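Two arms on the packing line: a shift lead at Terkirlow talks about the first months

Posted 17/06/2023

The meal kit kitchen at Terkirlow takes up the ground floor of a former printing works in Bruldale. It sends out 3,000 boxed lunches on a normal weekday, most of them to offices and two hospitals. Until January every one of those lunches was plated, lidded and boxed by hand. Since then, part of the work has been moving over to pairs of robot arms, set up and programmed with help from an outside firm, Grimach.

The shift lead who agreed to talk to us has been at the company for nine years. She started on the dish return side, moved to packing and now runs the early shift. She asked us to leave her name out, mainly so that her crew would not feel she was speaking for them. We met in the break room at the end of her shift.

She said the first thing people wanted to know was whether they would keep their jobs.

"They told us in a meeting, all of us standing up, and that was the only question. The manager said no layoffs this year. Then somebody asked about next year and he said he couldn't promise that. I thought it was fair of him to say so, but it didn't help anybody sleep."

The early shift had 30 people on it in January and has 30 now. Two left on their own and were replaced. What has changed is where they stand and what they do with their hands. Four of them used to spend the whole shift putting lids on containers and snapping the side clips shut. It was the job people asked to be moved off of.

"You do that for six hours and your thumbs are gone," she said. "I did it for two years. I still can't open a jar in the morning."

Those four now rotate through other stations. Two of them spend part of the week with the arms, guiding them through tasks, resetting the table between tries and writing down what went wrong. The company pays an extra hourly rate for that work. She would not say how much, but she said it took three weeks of arguing to get it.

The extra rate matters because the work is tiring in a different way. "Everybody thinks you sit and watch," she said. "You don't sit. You put the plate back, you put the packet back, you start it again. Then it misses the packet and you put it back again. By lunch your head is tired and your feet are the same as before."

The early attempts were slow. Nearly everything in the kitchen had been bought with human hands in mind. Thin lids bent, and seasoning packets lay too flat for a gripper to get hold of. The dinner plates the hospitals send over were heavier than the ones used in the first tests. She keeps a notebook of these things, and by the time we spoke it was her third.

One of her own suggestions ended up in the setup. The crew had been told to put each item in exactly the same spot before every try, with tape marks on the table. She asked why, when nothing in the real kitchen is ever in the same spot. The Grimach people talked it over and took the tape off.

"I wasn't trying to be smart," she said. "I just know what a packing table looks like at six in the morning."

The notebook also has a count in it. She wrote down every time somebody had to step in and help the arms over one full week, and the total was 3,243. She brought the page to the Monday meeting. The plan had been to put the arms on the live line the following month, and it was pushed back.

Not all of her crew were glad about that. Some wanted it done and over with, one way or the other. One of the older packers told her she was helping to train her own replacement and should stop writing things down. She said she thought about that for a while and kept writing.

"If it's going to be here, I want it to work right," she said. "If it doesn't work right, we're the ones who clean it up. It's not going to be the office."

After the interview she took us down to the practice area, where the arms are set up over a wide brown table with a metal rail along its far side. A trial goes on with a white tray in the middle and a plate on either side of it, one pink and one blue.
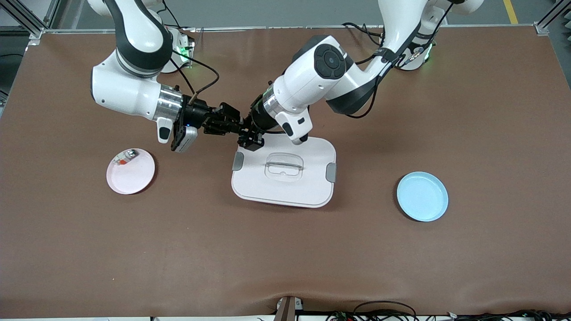 She said the part that still gives the most trouble is anything that takes both arms together. One arm on its own can be slow and still get there. With two, each has to wait for the other, and when one is late the whole try is lost. People do this without thinking. A packer holds the box with the left hand and closes it with the right, and has usually started reaching for the next one already.

"I never noticed that I did it," she said. "Then I had to explain it to a guy with a laptop, and I couldn't. I had to go do it in front of him, slow."

The company has since ordered a second set of practice trays from Tomić, its regular supplier, along with 128 spare clips, as the clips wear out faster than anything else. She put in the order herself. Purchasing used to go through the office, and she sees it as one of the real changes for her: she now gets asked.

She would like that to go further. She wants the extra rate written into the contract, so that it does not depend on who is managing the site. She also wants anyone on the shift to be able to stop the arms without having to explain it first. At the moment the written rule says to call a lead, and the crew mostly ignores it.

As for the live line, she expects it to happen, starting with the hospital orders, where the menu changes least. She has asked for the first week to be run with a full crew standing by, and the manager has said yes to that.

We asked whether she would want the old lidding job back, if it came to that.

"No," she said. "Nobody would. But I'd want the four people who did it to still have somewhere to go in the morning. That's what I keep asking about at the meetings, and I'll ask again on Monday."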